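Call for Participants: Cell Care Trial at Podis

Podis invites applications from technicians, operators and vocational trainees to take part in a trial of maintenance instructions for a small sorting cell. The cell combines one robot arm with a parallel gripper, a green belt conveyor and plastic trays on a white table. 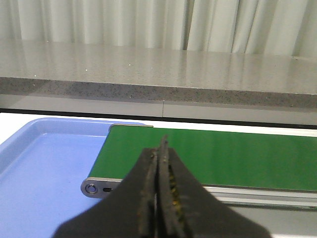 Ona Zariņš
Cell Maintenance Coordinator, Podis

Participants will follow the draft service manual for the cell and record each point at which the wording is unclear. The work includes inspection and cleaning of the gripper fingers, replacement of finger pads, belt tensioning and tracking, and re-teaching of the pick position after service. A finger inspection is due every 168 hours of operation.

All work on the belt is carried out with the drive isolated. Participants will be shown the lockout procedure before the first task and must sign for it.

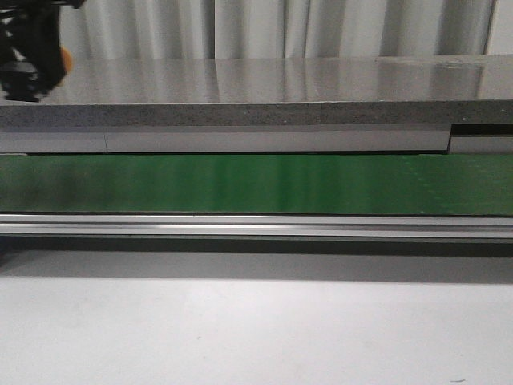
Tracking is checked at low speed after each adjustment, and the final setting is entered in the cell log. Participants who have not kept a log of this type before will receive instruction from Malou Mikkelsen, who is responsible for the manual.

We are seeking 20 participants. Applicants must be at least 18 years of age, able to read technical instructions in English and comfortable using hand tools. Experience with robots is welcome but not required - half of the places are reserved for applicants without it.
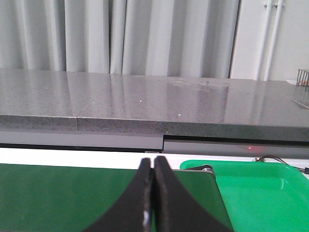

Gripper with fingers upright, green tray at right.

Each participant attends three sessions, all starting at 9:00 a.m., and receives a payment of $300 on completion of the third. Safety glasses and tools are provided. Closed shoes are required.
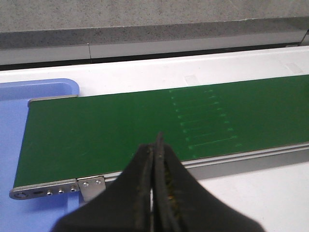 Do I need to know how to program the robot?
Programming is not part of the trial. The pick position is re-taught from the hand pendant, following steps in the manual.

Applications close at the end of December. Please send a short letter and a description of your current work or studies to Usa Chaimongkol, Trial Office, Podis.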